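10/17/20

I have spent most of this year writing rules for a bench with two robot arms on it, and I would like it noted that I was hired to do something else.

The first version of the Maden bench rules ran to 172 lines. Attila Halász printed it, read the first page standing up and used the rest to level a cupboard. Fair enough. Line 40-something told people to "exercise appropriate awareness", and I wrote that, sober, in May.

What we have now is 13 rules on one sheet. Most of them are dull, and I've come to think dull is what you want. A few that have earned their place:

- Say "moving" out loud before anything moves. Yes, even if you're alone. You'll feel a fool for a week.
- Speed stays capped at 300 mm/s until the program has run through clean seven times. Six and a good feeling is six.
- Both grippers open and facing each other, with a clear gap between, before you walk away.
- Cables get looked at by a person with eyes, at the start of each session. Ticking the box from your chair is a different activity.
- Whoever changes a fingertip writes it in the book. The book is the one marked Soltidach, for reasons lost to history.

The third one caused the most grumbling. People wanted to park the arms wherever the last job left them, which is quick and tidy-looking right up to the moment the next person presses home and both arms try to take the short way round. The gap needn't be measured. It has to be big enough that you don't find yourself wondering.
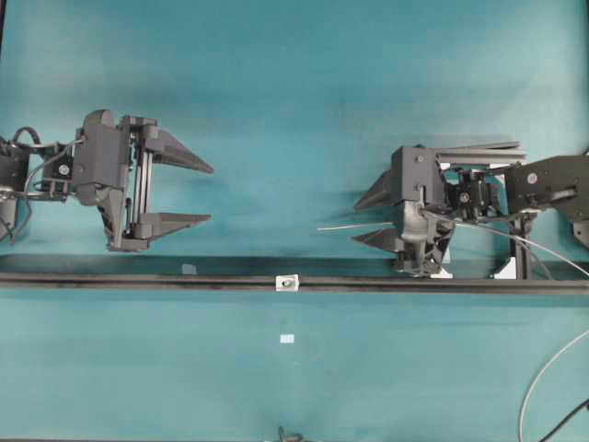
Rui Azevedo read a draft of this and wrote back that a rule people follow out of habit is worth more than one they can recite, and that I should stop adding sentences to mine. He also wants the speed cap lowered for new starters. I've said I'll think about it, and he has asked which rule covers how long I'm allowed to think.

The cap goes up for review with the rest of the sheet next month. Attila has asked for a larger typeface.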